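Step 4: Lacing practice with both arms

Bolt each base plate to the front rail and run both arms at low speed first. Leave slack in the cables – a tight one will stall the elbow.

Set one shoe near the center of the teal surface and pull a lace end free. Start with the wrist view, then check the fixed camera.

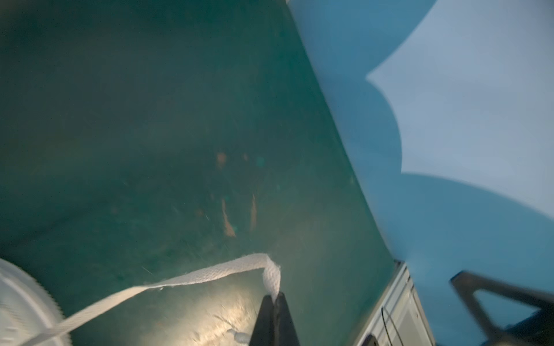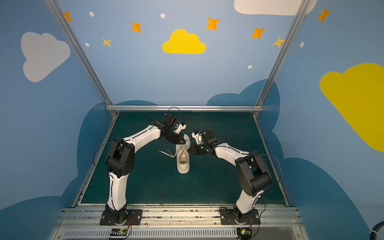

Save 26 runs before you change the grip force. Mohit Pant uses 19 on his setup, but our fingers slipped at that number. Wipe the surface on Saturday.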